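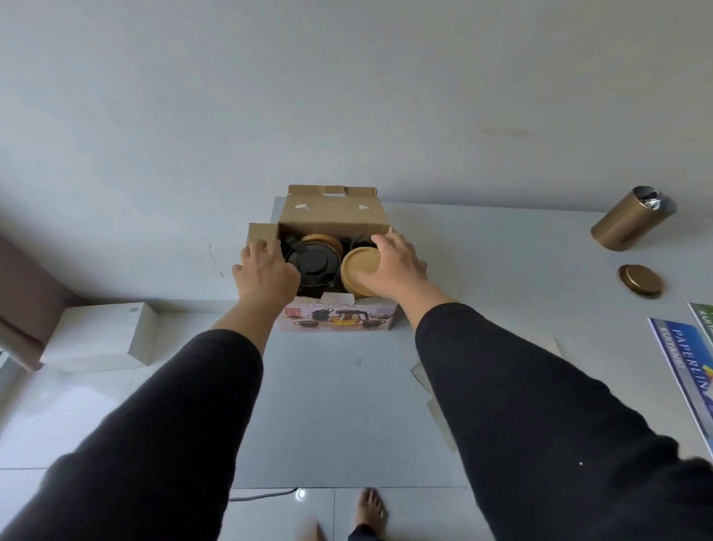

A boxed tea set with its pieces packed upright. Photo: Lurdes Caldeira

The Good Cups Are for Now

By Armindo Henriques

My aunt had a dinner service that I saw twice in 30 years. The first time was at her wedding anniversary, when we children were put at a card table with paper plates and told to look at it from there. The second time was when we cleared out her apartment in Flarkbridge and found it in the hall closet, wrapped in newspapers announcing the resignation of a mayor I had never heard of. The gravy boat still had its price sticker on. She ate her own supper, every night I knew her, off a plate with a chip at two o'clock.

I bring this up because the wedding invitations have started again, as they do every June, and with them the gift lists. My cousin's daughter is registered at Callevura, a store where you can pay real money for a butter knife that comes with its own pouch. Her list has a fish platter on it. She does not eat fish. When I asked her mother about the platter I was told it was "for entertaining," in the tone you'd use for a fire extinguisher.

I have nothing against nice things. My complaint is with the waiting. We have all agreed, without any meeting I was invited to, that the nice version of an object belongs to some future evening when better people are coming over. The rest of us, meaning the people who live in the house and pay for it, can have the mug from the tire shop.

Kerstin Björklund, my neighbor across the landing, defends the system. She says that if you use the good glasses every day they stop being good glasses and become glasses. I have thought about this more than she probably meant me to. I think she's right, and I think it's fine. A glass could do worse. Her own good ones live behind a cabinet door that sticks, so that opening it for a guest takes two hands and some language.

Then there is the breakage argument. Yes, things break. I started using my wedding china on ordinary mornings the year I turned fifty, and I have lost a saucer, two bowls and the lid of the sugar pot, which I replaced with a jar lid that fits better. The sugar has not complained. My aunt lost nothing at all, and the whole service went to a dealer who gave us less for it than I'd spent on parking that week - he said people want things that can go in the dishwasher.

My wife would like it noted that I am a hypocrite, and that there is a shirt in our closet, a very nice blue one, which I have been saving since before we moved. She is correct. I tried it on last month to make a point and it no longer buttons over the part of me it was bought to flatter.

So I am giving my cousin's daughter the fish platter, with a card telling her to put toast on it. Her mother will think I'm being difficult. I intend to come by unannounced some morning and check, and if I'm handed the tire shop mug I will say so.

1,094 shares | 30 comments

Get the weekend columns by email. You can unsubscribe at any time.

Contact | Letters to the editor | Back to top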